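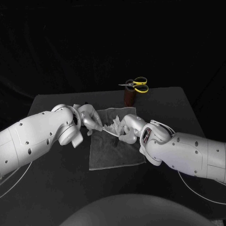

OFFICE OF THE CAMPAIGN SECRETARY
Memorandum on the Accreditation of the Press

To all field staff, February 27, 2026

The Committee to Elect Craig Jardine has completed its review of press access for the remainder of the gubernatorial primary. Staff are asked to read this memorandum in full and to keep it with their travel papers.

1. Reporters employed by the Bendov Courier are to be admitted to all public events. They are to be seated in the first row. They are to be offered coffee before it is offered to donors.

2. The candidate will answer every question put to him by the Courier. If a question has been answered before, he will answer it again in the same words.

3. Section 2 applies to Mr. Gavin Ogilvie of the Courier in the same manner as to his colleagues, except that Mr. Ogilvie's questions are to be taken first.

The undersigned is aware that these instructions differ from those issued in the fall, under which Mr. Ogilvie was to be told that the hall was full. The earlier instructions are withdrawn. Copies should be returned to this office.

I wrote that memorandum, and I signed it, and for nine days I was the only person on the campaign who knew why it had been written. I had served Mr. Jardine as secretary through two terms in the state senate. In that time I had drafted his letters of congratulation and his letters of regret, and I had learned to write both before the votes were counted.

The matter began with the Conneely bridge. Mr. Jardine had secured the money for it in his first term, and it was the thing people thanked him for when they stopped him on the street. The contract had gone to Pundeo, a firm with an office over a pharmacy and a president who gave generously to both parties. In the fall Mr. Ogilvie began asking who had been present when the bids were opened. He asked at a rally in Skakovetti, and the crowd booed him. He asked again at a pancake breakfast, standing in line with a paper plate. After that came the instruction about the hall being full.

It was an awkward instruction to carry out. At Skakovetti High School the gymnasium held 4000 and we had drawn 264. Mr. Ogilvie stood at the door with his notebook and looked past the young man who was turning him away, at the rows of empty bleachers. He thanked the young man and wrote down his name.

He did not print the name. I had expected him to, and I had prepared a statement.

What he printed was a short item on page four. It stated that the Courier had been unable to attend the senator's remarks and would therefore be unable to report them. The same item ran after the next event, and the one after that, with only the town changed. By the end of January our own supporters had begun cutting them out and mailing them to us. One woman wrote that she had heard the remarks in person and would be glad to tell the Courier what was in them, if she could remember.

In February the candidate asked me to bring him the file on the bridge. I brought it to the hotel in Bendov, where he was resting between a luncheon and a dinner. He read it at the desk with his jacket on. It was not a long file. The bids had been opened on an evening in March, six years before, and the sheet recording those present bore three signatures. The third was mine.

"I don't remember you being there," he said.

"I was not there, Senator."

He turned the sheet over, as though there might be something on the back.

"You signed it the next day?"

"The next week. You asked me to. The rules called for three, and there had been two."

He was quiet for some time. A television was on in the next room, and we could hear a panel of guests discussing whether the Courier was biased against him. One of them felt strongly that it was.

"Who were the two?" he asked, although their names were in front of him.

"Yourself and the president of Pundeo."

I should record that he did not ask me to take the sheet away. I had thought on the stairs that he might, and I had thought about what I would say. I had not arrived at an answer. He closed the file and put his hand flat on top of it, and he asked me what Mr. Ogilvie was like.

I said that I had spoken with him only at doors.

"Then let him through the door," said Mr. Jardine. "Put it in writing. Put him up front."

"He will ask about the bids."

"I expect so."

I went back to my room and composed the memorandum. The section about the coffee was my own. The field staff took the whole of it as strategy, and several of them telephoned to say how clever it was — the deputy in Conneely said that a man seated in the front row could never claim to have been kept out. I told her that was so.

The first event under the new rules was held at the union hall in Bendov. Mr. Ogilvie arrived 10 minutes early in a wet raincoat and gave his name at the door in a tired voice, already half turned toward the parking lot. I took him in myself. I showed him to his chair and brought him his coffee, and he looked into the cup before he drank from it.

"Is this a joke?" he asked.

"It is policy," I said.

The candidate spoke on schools and on the cost of heating oil. He was 62 that winter and looked it under the lights. When he had finished he stepped away from the lectern, closer to the chairs, and said that he would take questions, beginning with the gentleman from the Courier.

Mr. Ogilvie stood. He had asked the question so often that he did not consult his notebook. He asked who had been present when the bids were opened on the Conneely bridge.

Mr. Jardine looked over the reporter's head to the back of the hall, where I was standing beside the coffee urn with my coat over my arm. I had the sheet in the inside pocket, in a clean envelope. I nodded to him, and he began to answer.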